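Budget for handheld grippers — two pairs now or wait?

Posted by durnon_dave, 25th September

G'day all. I've been handed the job of putting together next year's gear list for our demo collection work and I'd like a sanity check before it goes to the people with the money. We do tabletop stuff, mostly wiping, folding and sorting, all with handheld grippers and two people at a bench. We've been getting by on borrowed kit and it has to go back in October.

The quote from Natuvstead came in at $2358 a pair for the grippers, mounts included, cameras not. I can stretch to two pairs, or one pair plus a decent box of spares. My boss leans towards one pair and spending the rest on storage. I lean towards two because whenever a finger pad lets go the whole arvo goes with it.

What would you lot do?

binari_beth wrote:

One pair and spares, no question. We bought up big at the start and half of it sat in a cupboard because we never had enough trained hands to use it. Pads and tips are what you chew through. Get a full bag of them, plus at least a couple of cables longer than you think you'll need.

Also ask Natuvstead if the mount is the old style or the new one. The old one works loose if you do a lot of wiping.

okafor_workshop wrote:

Gotta disagree with Beth, sorry mate. Spares are great if you've got somebody who can swap them on the spot. We haven't, so a dead gripper meant packing up and going home. A second pair paid for itself before we'd even finished the first set of tasks. Dave, how many people are on the grippers at any one time?

durnon_dave wrote:

Two most days, at the same table. Cleaning tasks are the bulk of it at the moment — cloth on a tablet, that kind of thing — and I've got a list of 90 short tasks to get through before the borrowed gear goes back.

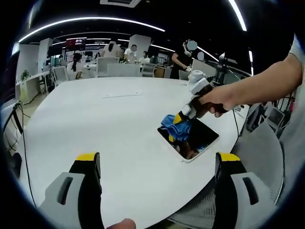 The bit I can't work out is how much to put aside for the boring stuff. Cloths, a couple of old tablets we don't mind scratching, chargers, tubs to keep it all in. I've pencilled in $100 and I reckon that's light, but if I ask for more there'll be a meeting over it.

binari_beth wrote:

$100 is way too light! You'll spend that on cloths and tubs before you even look at tablets. Go second-hand for those, a dead one is fine if the task doesn't need the screen on. And buy your cloths in different colours and thicknesses while you're there. We bought a big pack all the same and had to go back and redo a heap of tasks with other ones. That was a fun week.

ratchet_and_gum wrote:

Can I throw a spanner in? Has anyone costed hiring? Natuvstead wouldn't hire to us but a smaller mob might. If you've got 90 tasks and then a gap, I don't see why you'd own anything.

okafor_workshop wrote:

We looked at hiring. Worked out dearer than buying after nine weeks, and you're on the hook for every scratch. Fair enough for a one-off, I suppose. Dave's talking about a whole year though.

ratchet_and_gum wrote:

Nine weeks on your rates. I'd still get a number in writing before I wrote it off.

durnon_dave wrote:

Yeah, the work carries on after October so I don't think hiring suits us, but I'll ask for a price so I've got something to show the boss. Okafor, did you get any discount on the second pair, or was it straight double?

okafor_workshop wrote:

Straight double on the grippers, but they threw in the freight and a bag of pads when I grumbled. Grumble.

binari_beth wrote:

Ha, okay, if they'll chuck in pads I'm coming around a little bit. I'd still hold the second order until you've seen how the first pair travels. If yours are the new mount you might be right with one for ages.

durnon_dave wrote:

Right, here's where I've landed. Two pairs on the list, with the second marked as a separate line so it can be pushed back a few months without wrecking the rest. Consumables up to $100 a quarter. I've emailed Natuvstead about the mounts and the freight, and I'll post what they come back with. If anybody has a spare charger tub going cheap, sing out.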